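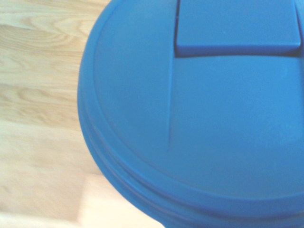 Storing bulk rice and flour through a humid summer without bugs

Posted in Kitchen and Pantry, July 22, 2019

Kuldeep Chauhan
I buy rice in large sacks from a wholesaler in Ravbridge and flour from the mill store at Horgan. It works out a lot cheaper, but this is my second summer in a row throwing food out. Last week I opened the rice and found small brown beetles with a long snout. The flour had fine webbing along the side of the bag. Both were in the hall closet, folded over and clipped.

I want to move everything into plastic tubs with lids. Before I spend the money, I have a few things I'm not clear on. Do the bugs get in from outside or are they already in the sack when I buy it? Will freezing kill them, and for how long? Does brown rice keep as long as white? The closet gets warm, no air conditioning on that side of the apartment. There are two of us and we go through a sack of rice in four or five months.

Sneha Upadhyay
The snouted ones are rice weevils. The webbing in the flour is most likely from moth larvae. Both can come home with the food as eggs, so a tight lid alone won't fix it. It will keep them from spreading to the next thing on the shelf.

What I do with every new sack:

Split it into freezer bags, no more than a few pounds each.
Freeze at 0 degrees F for a full week. A shorter time can work for small bags, but the middle of a big one takes a long time to get cold.
Take the bags out and leave them closed until they are back at room temperature. If you open them cold, water condenses on the grain and you get mold later.
Tip them into a clean, dry tub and write the date on a piece of tape.

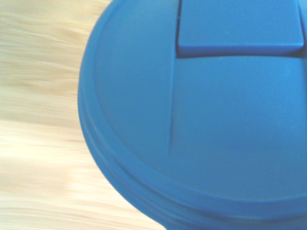 Wash and dry the lid each time you empty the tub. Flour collects in the groove where the lid meets the rim, and that is enough for larvae to live on. An old paintbrush gets it out. Don't top up old flour with new – finish it, wash the tub, then refill.

Brown rice does not keep like white. The bran has oil in it and goes rancid, faster if it's warm. Six months in a cool cupboard is what I would plan on, longer in the freezer. Same for whole wheat flour. White rice is fine for years if it stays dry.

Keep the closet under 70 degrees if you can. If you can't, buy smaller sacks from June on and go back to the big ones in January.

droststead_dan
bay leaves. my grandmother always put them in and never had a bug

grultlow77
Bay leaves never did anything for me. Check what your tubs are made for before you buy – some storage tubs are not food grade, and if they aren't, leave the rice in its bags inside. Also vacuum the closet shelves, including the corners and the peg holes. I skipped that the first time and had moths again in three weeks.

Kuldeep Chauhan
Thanks. Rice is in the freezer now, in small bags. I threw out the flour and will do the shelves this weekend.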